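Pre-session checklist, two-arm wire sorting cell (Enier bench)
Version with my comments left in, as requested

I've been running the Vidilska method on the tangled wire task since May, and this is the list I go through before I let either arm move. Comments are mine, so ignore the grumbling if you only want the ticks. It's a bit longer than the old sheet, sorry!

1. Emergency stop pressed, released and pressed again
OK. Both arms dropped out together. I do this twice now, and I do it standing where I'll be standing for the session, so I know my hand can find it.

2. Front bar and base bolts
OK, all tight. One on the right base took a tiny nip with the key. Not worth a report, but I've marked it with paint pen so we can see if it creeps.

3. Gripper fingers, clean and undamaged
OK with a comment. There's scuffing on the inner faces and a few dust specks. I wiped them down and ran a fingernail along the edges for burrs. Anything rough will snag insulation, and then you're looking at a spoiled trial and blaming the policy for it. 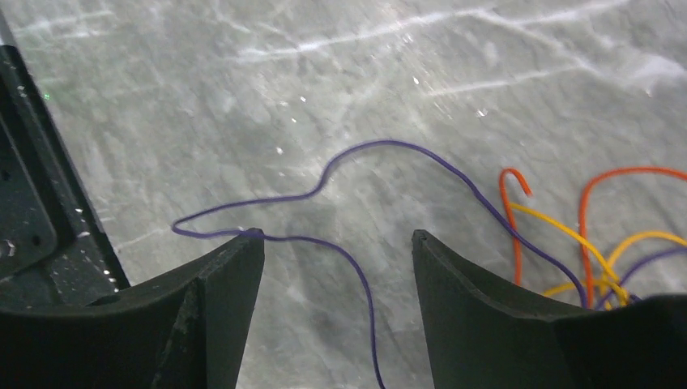 I also check how far the fingers open and close, five times each side, listening for that gritty noise we had in May. Nothing today.

4. Cables along the arms
OK. Enough slack at the wrist and elbow for the full reach. If you've moved a cable clip, please jog the arm through its whole range by hand first – I once found out the slow way and lost an afternoon to a connector.

5. Bins and tray in their places
OK. Bins go where the placement sheet says, and they get a push to see if they slide. The method is meant to cope with bins that have shifted a little (that's half the point of the paper), but I want to be the one who decides when they shift.

6. Table clear of anything that isn't part of the trial
OK after tidying. Tools off, mugs off, sleeves rolled up.

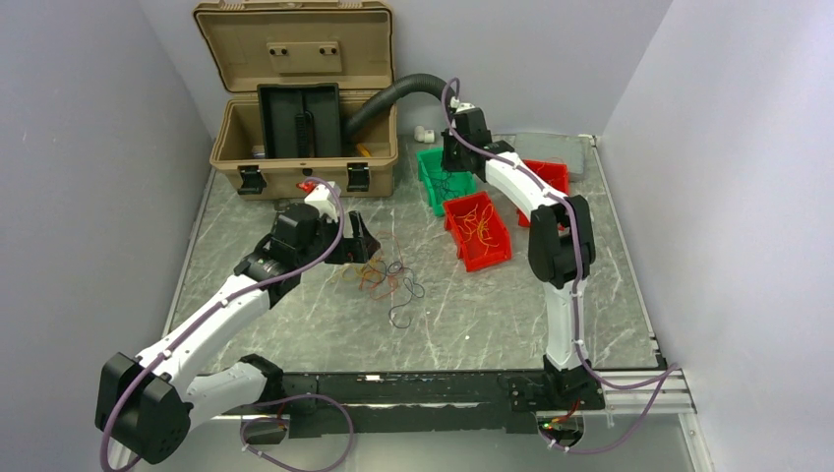 7. Shared space between the arms
OK, and please don't skip this one. The Lazaridis planner keeps a gap between the two wrists, set at 47 mm on our cell. I test it by asking both arms for the same spot at crawling speed. The second one should stop and wait. It did, three times out of three.

8. Grip force limit
Set to 19 N, read back as 19 N. We started higher and the thin wires came out with flat spots. Lower than this and the grip slips when a clump is properly knotted, so I've stopped fiddling with it.

9. Stuck strand drill
OK. If a strand hangs on to a finger, pause, press the stop, then reach in. Never reach in on a pause alone. I know it's tempting when it's just one daft loop!

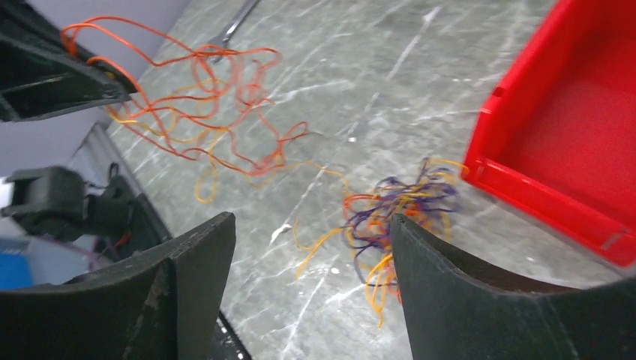
Checklist and comments by the Grururik cell operator

10. Wrist views live and focused
OK. The near range is a touch soft and I can live with it. The method picks its grasp from the wrist view for the last bit of the approach, so a smeary lens shows up in the results quicker than you'd think. Lens cloth is in the top drawer, and it lives there, please.

11. Logging and disk space
OK. Room for about 159 more trials. We've logged 213 so far, and the single strand pulls are doing noticeably better than the grab-the-lot approach. My hunch is that going for a knot first only tightens it, but I'd like more runs with the thin wire before I put my name to that.

12. First slow approach
OK. One arm, quarter speed, hand on the stop. I'm looking at the height of the fingertips above the table and at whether they come in level. Ours tend to sit low after the table's been wiped and nudged, so re-zero if you're in any doubt.
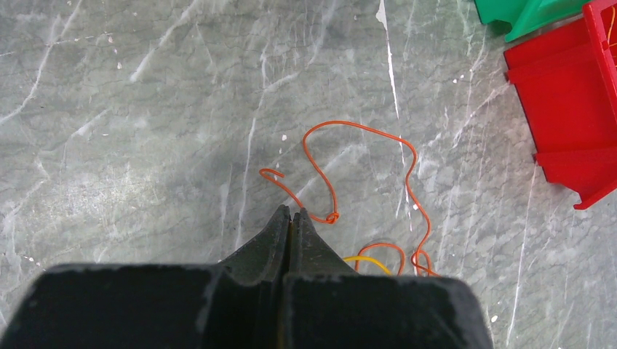

Item 12: nearly closed fingertips at the knotted part of the orange wire.

13. Left to sort out
Paint mark on the right base bolt to be looked at again next session. Spare finger pads are down to the last pair, so I've ordered more. The printed placement sheet is getting tatty and wants replacing.

Cell passed for use, Saturday, July 5, 2025. Next full check after the finger pads are changed.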